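Laundry notes: front-loaders on open balconies

The May issue dealt with drying indoors. The present item covers the machine itself, and in particular the front-loading type installed on a balcony, a deck or a utility ledge, where temperature, dust and drainage differ from those in a kitchen or bathroom. It draws on the maintenance log for the shared and private machines at Crabtree and Fata, the two buildings where Miltus looks after the appliances. Readers at Brarnus have the same layout on the upper floors and can apply the same intervals.

Levelling

A front-loader on a tiled or painted balcony floor should be checked with a spirit level across the top, front to back and side to side. Balcony floors are usually laid with a slight fall towards the drain, so the feet will not all be wound out by the same amount. Set the lowest corner first, bring the other three to it, then tighten the lock nuts upwards against the cabinet. An untightened lock nut is the most common fault in the log. The machine passes the first check and walks within a month.

Leave a gap between the cabinet and any railing or wall. A hand's width is enough. Where the cabinet touches metal, the spin cycle is transmitted to the railing and can be heard two floors down. Rubber pads under the feet reduce this but do not cure a machine that is out of level.

The gasket

The rubber ring around the door opening has a fold on its inner side. Water, lint, hair and detergent residue collect in the lower part of the fold. Pull the lip forward with two fingers and wipe round the full circle with a damp cloth, finishing at the bottom, where small drain holes may be blocked. On a balcony this should be done weekly, as wind-blown grit gets into the fold when the door is left open and wears the rubber against the glass.

Do not use undiluted bleach on the gasket. It hardens the surface, and a hardened gasket weeps at the lower edge. Washing-up liquid in warm water is sufficient for grey film. Black spotting that does not lift after two attempts is in the rubber and will not come out. It has no effect on the seal.

The door glass should be wiped at the same time. A ring of dried detergent at the point of contact is enough to let water through.

The drum

Coins and hairgrips lodge in the perforations and leave rust marks on pale cotton. Turn the drum slowly by hand with the door open and listen. A scraping noise at one point in each turn usually means an object between the inner and outer drum, and the machine should not be run until it has been removed.

Run an empty hot cycle once a month, at the highest temperature the programme allows, with no fabric conditioner. Households that wash mostly at low temperatures should do so more often. Where the water is hard, add a descaler in the quantity given on the packet.

The filter

The pump filter sits behind a flap at the bottom of the front panel on most models. Put a shallow tray beneath it, open the small drain hose if there is one, and let the water out before unscrewing the cap. The residual volume is commonly more than 500 ml, and on a balcony it will run to the lowest corner, so move anything stored there first. Clean the cap thread before refitting. Cross-threading accounts for most leaks reported after cleaning.

Hoses

Inlet hoses exposed to sunlight should be inspected at each change of season. Look for flattening at the bend and for fine cracks near the tap connector. Wrap the exposed length in pipe insulation where frost is possible, and close the tap when the machine is to stand idle for more than a few days. The Miltus stores hold replacement inlet hoses under stock number 764 and gaskets for the common door sizes under 99. Requests go in by the usual form.

Loading

A drum filled to the top does not wash evenly and will not balance in the spin. Leave enough space above the load for an upright hand. Heavy single items, such as a bath mat, should be washed with a few towels so that the weight can spread. Log entries for unbalanced spin over the last period came to 26, most of them for one heavy item washed alone.

Printed garments should be turned inside out and washed on a gentle programme. Heat and friction lift the edges of a print, and the damage does not show until several washes later.

Sorting is easier done at the machine than in the bedroom. Stand the basket on the floor in front of the door, to one side of the swing, so that the door can open fully without catching the rim. A basket with perforated sides, like the cream plastic one with the light blue cartoon print piled in it, lets air through to clothes that have to wait for the next cycle. Check pockets as each piece goes from basket to drum, close zips, and run a finger round the gasket before shutting the door to make sure that no sleeve or sock is caught in the seal. 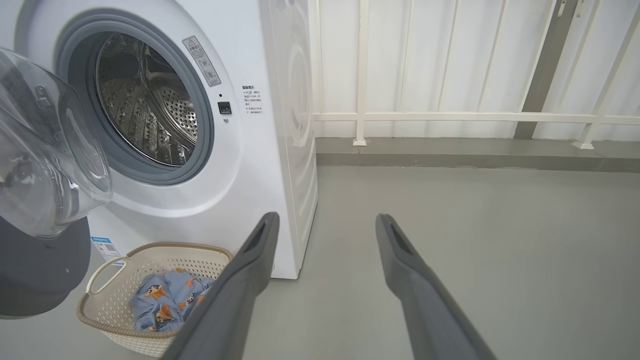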